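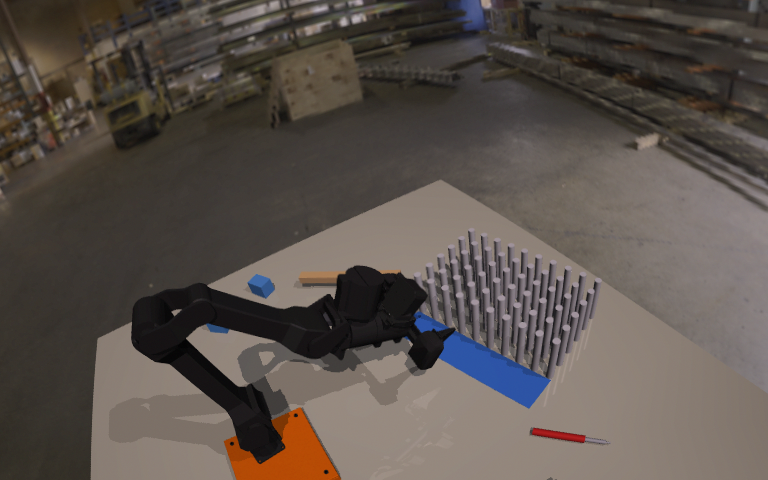

Aoi Iwasaki thinks we're teaching the arm to hesitate, and after reading back through the May recordings I'm inclined to agree with her. Every time one of us gets near the pegs, we slow down, wiggle a bit, think about it, and then commit. The arm learns all of it, the wiggle included!

5 min read

Notebook, May, started 9:40 in the morning with coffee in hand

So, where we are. The simulated warehouse is up (the one with the forklift and the bar racks at the back), and the table is set with the peg grid, the blue strip, the plank, the cube and the screwdriver. All the driving is by remote control for now, from the Vass handset, and I have to say I've grown fond of the thing. It took me a whole afternoon to stop steering it like a car.

The total as of this morning is 2,473 demonstrations. Of those, 206 are mine from the past two days, and I went through every one of them with the Okatum viewer open and a pad of paper beside me, which was humbling. My approaches to the strip are fine when I come in high and drop straight down. When I come in low along the front edge of the pegs I'm all over the place, and you can see in the joint traces exactly where I lost my nerve.

What we changed today:

Start pose is now the folded one, forearm reaching across the table with the fingers down over the upper end of the strip. We used to start from straight up, and people spent half of each recording just getting there.

Cap of 60 seconds per demonstration. If you haven't got it by then, let go, reset, have another try. No heroics.

Handset gain turned down a notch for the wrist only. I left the shoulder alone after the trouble we had last time (see the April pages, where I was quite cross and it shows in the handwriting).

The screwdriver stays on the table but is not part of this task. I kept wanting to go and pick it up. Please don't, or at least save it under a different name so I don't have to hunt for it later.

Then I did the hand-guided batch on the real arm over at the Cundness bench, for comparison. Holding the arm and walking it through the motion gives lovely smooth paths, much nicer than anything I manage with the handset, but my own hand gets in the way of the wrist camera on nearly every run. We talked about masking it out and didn't settle anything. I'd like to try a longer handle first, and there's a length of tube in the Pristus drawer that might do nicely.

Retrained after lunch on the last 180 only, leaving out anything with a pause longer than a second near the pegs. The new policy goes to the strip in one go from the folded start. From other starts it still dithers, poor thing, so tomorrow I want a set with the start pose shuffled, and I want somebody other than me driving for at least half of it. My habits are all through this data.

Also to do: label the cube positions properly, charge the spare handset, ask about the longer cable.

Comments (3)

benchrat: Does the pause filter throw away good corrections too? We lost a lot of useful recoveries that way and had to put them back by hand.

Aoi Iwasaki: I'd keep the ones where the driver backs off and comes in again. Those are worth having. It's the hovering I'd drop. Happy to drive tomorrow if the spare handset is charged.

tilly_m: Put me down for the afternoon, and please leave the wrist gain where it is, I've only just got used to it.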